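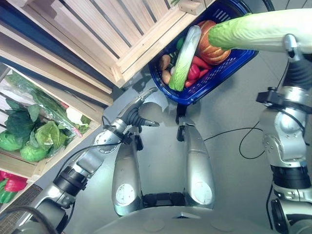 The grocery corner at Brilteck, from the robot's side of the basket.

Travel > Visits > Factories and Labs

Print this page | E-mail to a friend

Home Trips Visits Food Archive Contact

I have wanted to see a robot do my shopping ever since I stood in line behind a man paying for one lemon with a check, so when Brilteck announced an open day at its Skorkthorpe building I signed up the same night. Feb 1, 2022, doors at ten, bring a coat because the loading bay stays open. I brought the coat. I also brought my neighbor Imani Rugemalira, who ran a supermarket produce department for years and has opinions about lettuce.

Skorkthorpe is a longer drive than the map makes you think. The building used to belong to Timmermans, the shelving people, and their name is still on the gate in big faded letters (we drove past it twice!). Inside you get a badge, a paper cup of coffee and a choice of tours. We picked "Home and Store" over "Warehouse," which was already full of men in fleece vests.

Our guide was Obadia Kombo, a cheerful guy who talks with both hands and kept having to be reminded to hold the microphone near his face. He told us right away that we'd be disappointed if we had come to see a butler. What they work on is chores, one at a time, and mostly the boring middle part of a chore. Picking up a thing. Putting it in with other things. Doing it again.

The first stop was the grocery corner, and it's prettier than I expected. They've built a little market with slatted wood crates, and there's a crate with round cabbages and a cauliflower and leafy greens, some of them in a clear plastic bag. The blue shopping basket goes on the floor. The vegetables in it are artificial, which Imani spotted from behind the rope before anyone said so, and she was very pleased with herself for the rest of the morning. Pumpkin, peppers, carrots, a couple of potatoes, napa cabbage. The robot has two silver arms with proper fingers, and it had hold of a second big napa cabbage, one hand gripping, the other one open like it was about to catch something.

You wouldn't believe how tense you can get over a cabbage. The whole group went quiet. It's a long floppy-looking shape, and the basket already had a pumpkin in it, so where does it go? I would just shove. Obadia said shoving is a skill, and that people have no idea how much they know about it. The cabbage went in on the try we watched, slowly, and somebody clapped. On the next run it ended up on the floor and a young woman in sneakers walked over and picked it up without a word, the way you would for a toddler.

Imani asked about real vegetables. A fake pepper doesn't bruise, she said, and a real bag of spinach is half air and slides off everything. Duangjai Klinhom, one of the engineers, came over for that one and the two of them talked so long that the tour left without us. The short version is that they do try real produce, on certain days, and that it makes a mess and costs money. They've logged 438 basket runs in this corner, and Duangjai would like to have many more before letting it near anyone's tomatoes. Could it work in a store now? She said no, very nicely. With a person standing next to it, in a quiet aisle, doing one kind of order — maybe in a few years, and she wouldn't let me write down how many.

We caught up with the group at the towel table, where Jairo Usuga was running the folding demo. I liked this one less. It folded a hand towel in 11 minutes, and there was a long pause halfway through where everyone looked at their phones. Jairo admitted he folds his own laundry at home and that his is worse. A smaller machine called Jidon was supposed to clear a dinner table next, but it was out of service with a sign taped to it, so we got a video and extra cookies.

Lunch was soup in the old Timmermans canteen, three dollars, very decent. I sat across from Sylvain Charpentier, who owns two small grocery shops and had come to find out whether he could buy something to restock shelves at night. He'd decided against it by the soup. His night guy does the restocking, signs for the bread, and lets the cat out, and he couldn't see anything in the building doing even the first of those at the speed he needs. He did put his name down for the newsletter.

My own feeling is somewhere in between. If you ask me whether I'd trust one with my Saturday shopping, no, I'd still be in the produce aisle on Monday. But I watched a machine work out where to put a cabbage, and I came home and unpacked my own groceries a lot more slowly than usual, looking at my hands like an idiot.

If you go: the next open day is in May, and it's free, but you have to book. Take the "Home and Store" tour and stand on the left side of the rope at the grocery corner. Parking is behind the building, through the gate that says Timmermans. Wear flat shoes, the concrete is hard, and get your soup before the warehouse group comes in.

Back to Visits Next Previous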